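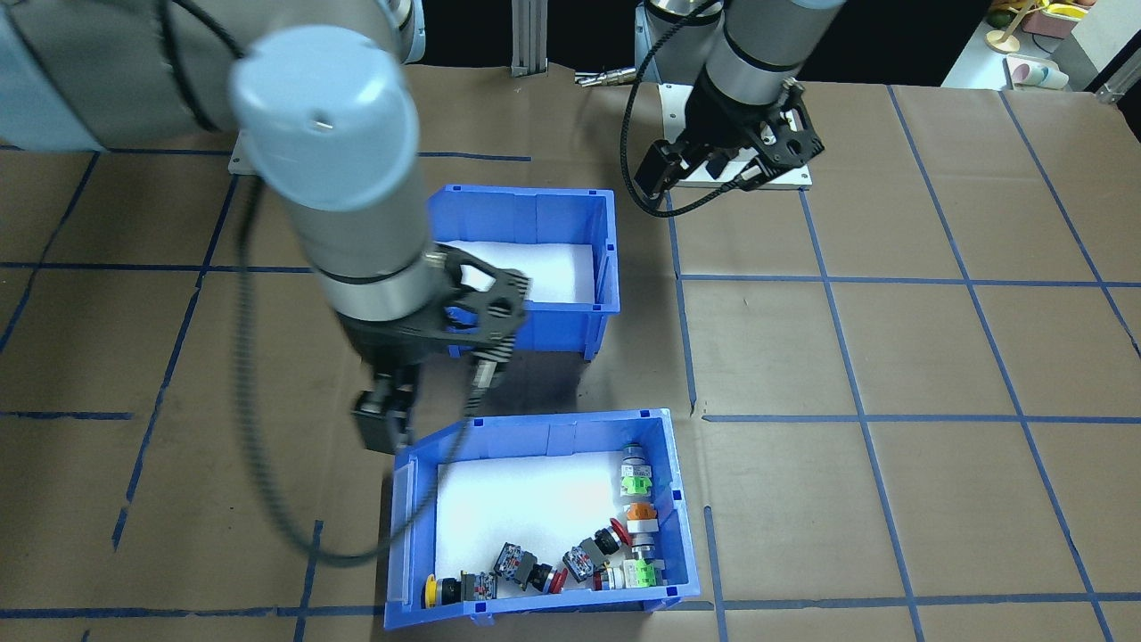 Two arms, two blue bins and a handful of push-button switches still to be dealt with.

My aunt Liya Yimer packed electrical parts at Tudside for most of her working life, and when I told her I was writing about robots doing that kind of job she laughed and asked whether they'd be taking the ironing as well. Not yet, I said, and I've been turning the question over ever since.

Switches look like easy work, don't they? But they come with red heads and yellow heads, and they lie whichever way they please, on their sides or propped against the wall of a bin. Liya could clear a tray of 70 while telling you all about her neighbour's hip (and she'd notice a cracked collar by feel, too). I'd be delighted to see a machine manage 3 in a row without someone standing close by, and I mean that kindly, as I'm fond of the things.

My guess is that the shop floor will get there well before the kitchen does. A bin stays where you bolt the table, more or less, while my cutlery drawer is a different colour of chaos every evening. I'd still buy the first one that could fold a fitted sheet, and Liya says she'd come over to watch.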